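Wednesday, September – second bench, Carnthorpe workshop

I came in early to a quiet room and a good big mug of tea, and I want to get this down before I lose the thread of it, because last time I trusted my memory on the pen question I had to redo half a morning's work. So, a proper entry for once, and apologies to whoever has to read my handwriting before it gets typed up.

The job is still the desk tray for Zisska. They want a shallow tray that sits at the back of a writing table and holds the few small things people reach for all day, and they want it to feel calm, which was their word and a nice one, I think, though it's a hard thing to put on a drawing. The Skelis version had 16 compartments and felt like a cutlery drawer. I was fond of it (I did cut the thing, after all) but I can see why it came back. The new drawing has 6, and I've been going over what should live in each one and which way it ought to lie.

The pen is the one I keep coming back to. My habit is to lay a pen sideways along the back of the desk, and I had drawn the slot that way without thinking about it. Today I tried it pointing away from me instead, tip toward the wall, and I like it much better than I expected to. The hand comes down on the barrel quite naturally, and it takes up so little width that the things next to it get some air. A black pen on a white top is also very easy to find when you're looking at something else, so I'd like to keep the tray pale if Valente can still get us the light finish.

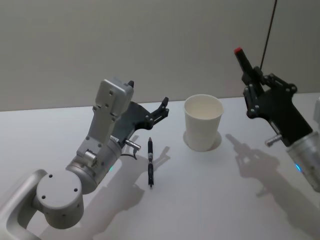 ## Pen slot, second try

- Run the slot front to back. I'll leave the old sideways one on the drawing in pencil until Zisska have seen both.
- Make it wide enough for a pen with a thicker grip. My first slot was cut for a skinny ballpoint and anything chunkier sat up on the edges, looking uncomfortable.
- Take the front lip down by 2 mm and round it over. I caught my knuckle on it twice before lunch.
- Ask Valente about the finish, and whether the quote of 2,687 still stands with fewer dividers. I'd hope it comes down a little, but I won't hold my breath.

Still undecided about lining the slot. Felt is lovely and quiet – it also collects every crumb in the building. Cork might do. I'll cut a scrap of each tomorrow and live with them for a few days.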